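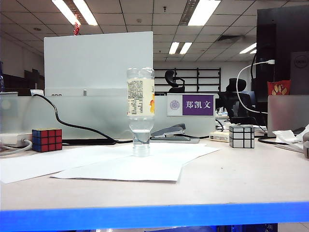 Water bottle, paper and a Rubik's cube on a desk.

Planning for the Long Stay: An Interview with Solange Pelletier
Published by the Esquivel Institute for Travel Studies, January 29, 2023

Solange Pelletier joined Liltano seven years ago as a route planner and now directs its long-stay program, which arranges visits of 30 days or more for couples and solo travelers. The program serves many same-sex couples, and its procedures for choosing lodging have drawn interest from other agencies. Ms. Pelletier spoke with the Institute by telephone.

Asked how a long stay differs from an ordinary vacation, she began with housing. "A couple can put up with an awkward front desk for one night," she said. "They should not have to do so for a month. We ask every host in writing whether two men or two women may share a room with one bed, and we keep the reply on file. If the answer is vague, we do not list the property."
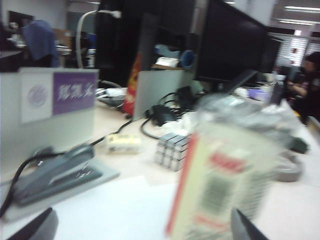 The written reply is only the first step. A member of the Liltano staff then telephones the property and speaks with whoever handles check-in, who is often a different person from the one who signed the form. Ms. Pelletier said the second conversation is the more useful of the two. In her experience, an owner may be welcoming while the night clerk has never been told of the policy.

The program's list, known as Fanico, held 1038 properties at the start of the year. Ms. Pelletier said she would be content with 1000 if the entries were current. Properties that do not answer the yearly renewal letter are removed in March. 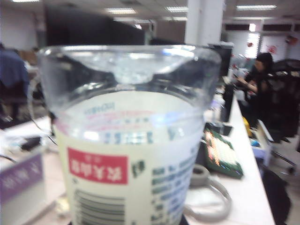
Language is the second matter on which travelers most often seek advice. Liltano gives each client a set of printed phrase cards, called Ravo, covering lodging, medicines and food. Ms. Pelletier advises clients to begin practicing on the packaging they handle every day. "Take a plastic cup with a printed label and a red panel of Chinese characters on it," she said. "Turn it until the characters are the right way up, copy them by hand, and ask someone at the shop to read them aloud. You have had a conversation, and you will know those characters the next time." The cards include blank spaces for this purpose.

On questions of law, she was more guarded. The program supplies a summary for each country, reviewed by an outside attorney, and states the date of the review on the first page. Staff members are instructed not to tell a client that a place is safe. "We can say what the statute provides and what recent guests have reported to us," she said. "The decision belongs to the people who are going."
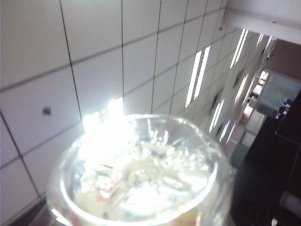 Guest reports are collected at the midpoint of a stay and again after the return home. The midpoint report was added after several clients wrote of problems that could have been settled with one telephone call, had the office known in time. Names are removed before a report is shared with a host.

Ms. Pelletier was asked what she would change first if funds allowed. She replied that she would hire a second person to make the check-in calls, preferably one who could work evenings, when night clerks are on duty. A request for the position is now before the directors of Liltano.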